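Robots before lunch

I finally made it to the open day at Nepia in February, and I'm still grinning about it! My cousin had been twice already and kept telling me to go, so I took the early train, got a bit lost between the parking lot and the right door (there are two buildings and they look the same), and walked in just after 10 a.m. with a coffee I then had to leave at the desk.

Bevan Hapeta showed our group around. He's been there five years and talks with his hands, so it took me a while to notice how much he was telling us. The first stop was a wall of old parts, elbows and wrists mostly, and he let us turn the joints ourselves. They're so much smoother than I expected – I went back for a second go when the line got short.

After that came the tabletop work, the part I'd been waiting for. Tegan Paewai ran it and took questions the whole way through, even from the boy next to me who had more than 30 of them. I asked how a robot decides where to put its fingers, and she spent ages on it, edges and rims and shiny surfaces and why paper is such a pain. I loved that she told us which bits still go wrong.
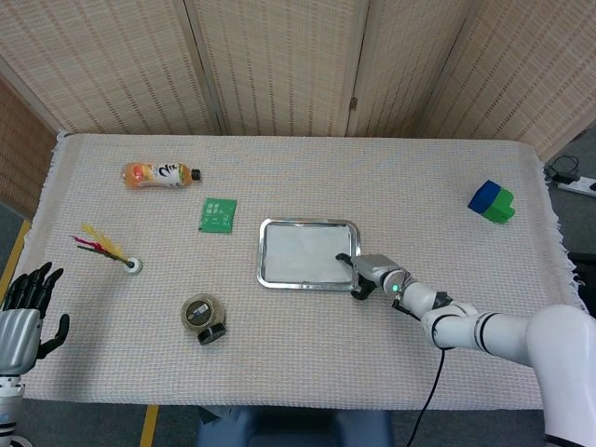 The gripper over the steel tray, with the orange drink and the shuttlecock farther back on the cloth.

I stayed for the talk on Zirkano too, which was over my head in places, and bought a sticker on the way out. They want to do another one in the fall. I've already put my name down, and this time I'm bringing my dad.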